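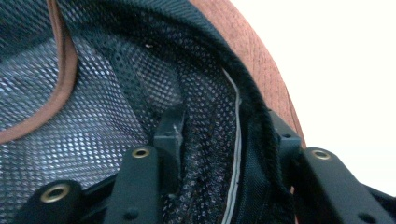 4.2 What people did with the dry shampoo between washes

I should say up front that I went into this part of the study with the wrong picture in my head. I'd imagined people spraying their roots in the morning, brushing through, and leaving the house, because that's what I do and it's what the label on both cans tells you to do. The diaries showed me a much messier routine, and I think it's worth going through it before I get to the oiliness scores in 4.3.

A quick reminder of the setup. Each of the 16 testers in Stoltitness used Pirkari (the starch spray) for 12 days and then Rashti (the loose powder) for another 12, with one ordinary shampoo in between to start fresh. They kept a diary on their phones through the Jemgate app, and they could write as much or as little as they liked. We ended up with 900 entries, and I read every one of them, some of them twice. Ghazal Naseri read them too, on her own, and we compared our notes afterward. Where we disagreed, it was nearly always over whether an entry counted as a touch-up or a full application, and we settled those by looking at whether the tester mentioned sectioning the hair.

The biggest surprise was bedtime. Plenty of testers put the product on at night and let it sit until morning, especially the ones with fine, straight hair. They told us it looked less chalky that way and that they didn't have to brush so hard. Some had picked the trick up from a sister or a stylist, and others came to it by accident after a late evening. I can't tell you from these diaries whether it works better, only that the people who tried it tended to keep doing it, with either product. The powder users complained about their pillowcases, though. One tester switched to a dark pillowcase and regretted it at once!

The second thing was hats. We hadn't asked about them at all, which was an oversight on my part (it was April, it was windy, of course people wore hats). Testers wrote about reaching for one on the third or fourth day without a wash, when the dry shampoo was no longer keeping up, and then wondering whether the hat was making things worse. A few thought that a mesh lining, such as the pale one inside the brown hat in Figure 3, felt better on a powdered scalp than solid cloth. I like that idea, but we didn't measure it and I don't want to lean on it. If you run something like this yourself, put a question about headwear in the diary from the first day.

Then there's the matter of how much people used. Both labels are vague here - "apply as needed" is about all you get - and the testers filled in the gap however they pleased. With the spray, they went by time or by the number of passes over the part. With the powder, they went by feel, tapping some into a palm and patting it on, and several of them said they had overdone it on the first try and been careful ever after. You can see the change in the wording of the entries, which goes from "too much, gray all over" to simply "same as yesterday." I take that as learning, though it could also be plain boredom with the diary.

Curly-haired testers deserve their own note. They mostly skipped the brushing step, for reasons anyone with curls will understand, and worked the product in with their fingertips or a soft towel. Two of them applied it only at the hairline and left the rest alone. Their scores are kept in the main analysis, but I've also listed them separately in the appendix so you can see what the averages look like without them.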